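Steyn Trauma Pouch, reviewed
November 8, 2018

Lurnodeo sells this kit to police and camp guards, and at 30 ounces it sits on a belt like a sulky toddler.

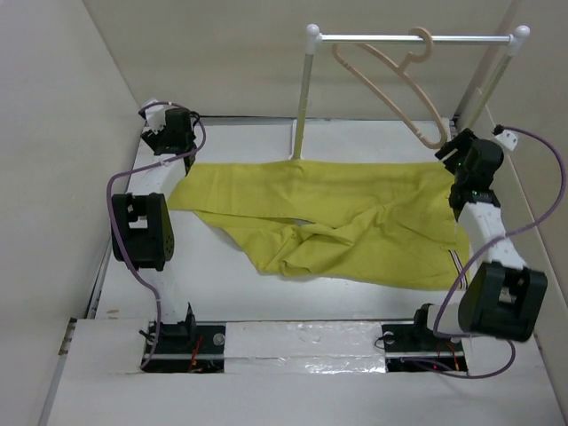

Does it open with one hand?
With the left hand, easily. With the right you'll be swearing by the second zipper.

I wore it for 26 patrol shifts outside Stamdale, plus the October night exercise. The tourniquet holder is superb. The shears rattle.
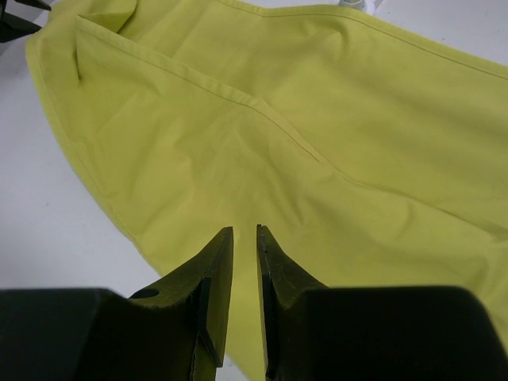

Stimwood commented that his whole squad tapes the shears down, and that the tape has outlived two pouches.

Mine is holding up so far, apart from the belt clip, which let go on
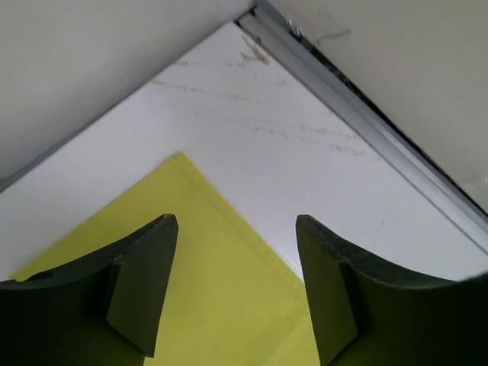 a fence in front of my sergeant. Steyn mailed a new clip, along with a catalog.

The price is $48, and the refill
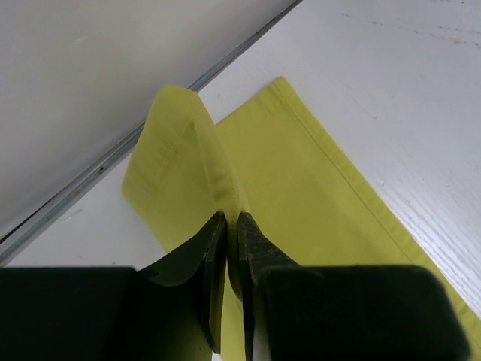 pack costs another $29. I bought both and I'm still grumbling.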